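**To:** Himthorpe Robotics Club list
**From:** Salamatu Shehu
**Subject:** Re: cable task, what counts as done?
**Date:** 6 September 2026

Replying to the list so everyone has the same answer. The original question:

> Our group has been practicing the cable task with both arms and we can't agree on the scoring. If the black cable is still coiled but the white one is off it, is that a finished run or a half? Also, can we touch the cables by hand between attempts? And is anyone else getting a sluggish left arm after a while?

Taking those in order.

A run is finished when the two cables are fully apart and neither is lying on the other. The black one may stay coiled. There is no half credit for the Plerine meet this year. I asked, and the rules are staying as they are.

You can handle the cables between attempts but not during one. If you touch anything on the table after the clock starts, write the run down as void and start over. Please keep the void runs in the log. We had 28 of them in August, and they were more useful than the good ones for working out where the grippers lose hold.

On the left arm: restart the control program every 200 cycles and see if it clears up. If it doesn't, tell me which laptop you were on. The Nuvness laptop has an older version of the software and I haven't had time to update it.

The starting layout has also drifted between groups, so please set it up like this:

1. Put the coiled black cable in the middle of the table, between the two grippers.
2. Lay the white cable so it overlaps the right side of the coil, with its loops spread out on the wood and the connector end toward the right.
3. Bring both grippers in to the coil, one from each side, and stop there before you start the clock.
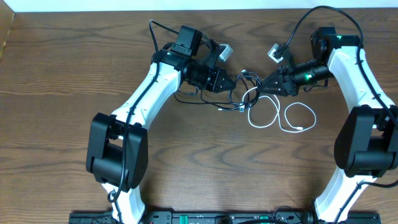

## Bench times

Two groups can share an evening if each keeps to about 3 hours including setup. The Omoregie group has asked for the early slot and I have no objection. Everyone else, reply with what you want and I'll post the list.

Please park both arms before you power down.

Salamatu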